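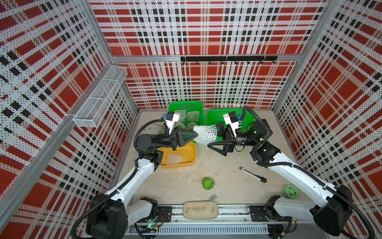
Guavas, or what the shop in Dandport calls guavas, come to me each in a small white net. I bought a box for 179 crowns. My neighbour Agnese Mockus thinks it is too much, but she ate two.
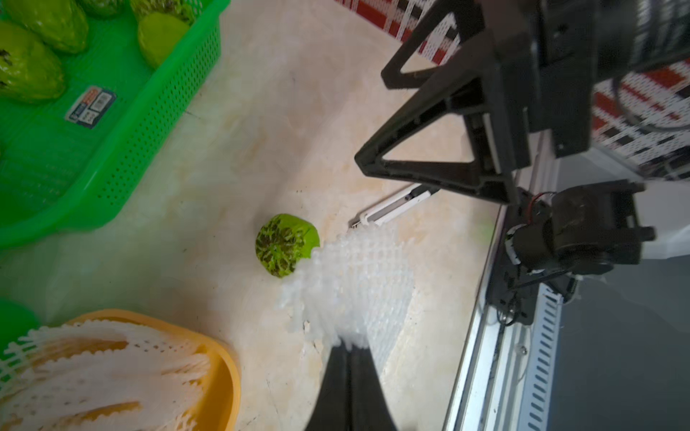 I always take the nets off on the same evening, as my aunt taught me. Under the foam you find the marks you did not see in the shop. A green skin with dark brown-black lines on one side, like lace, does not worry me. A soft place does.

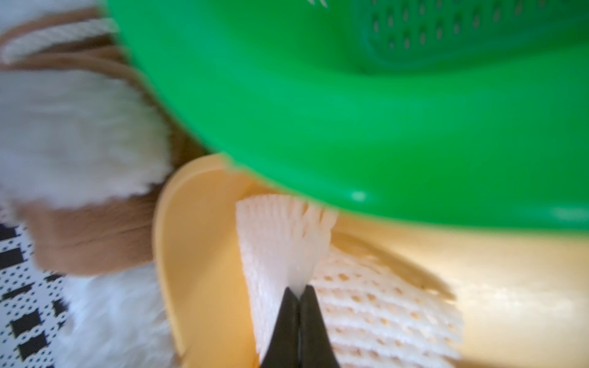 Photo: Lâm Hứa

The fruit goes in a green basket and the nets go in something yellow, so I do not mix them. 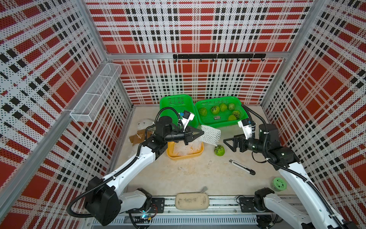

I keep the nets in a drawer until September, when my pears are ready. One net fits one pear quite well, if the pear is not too fat.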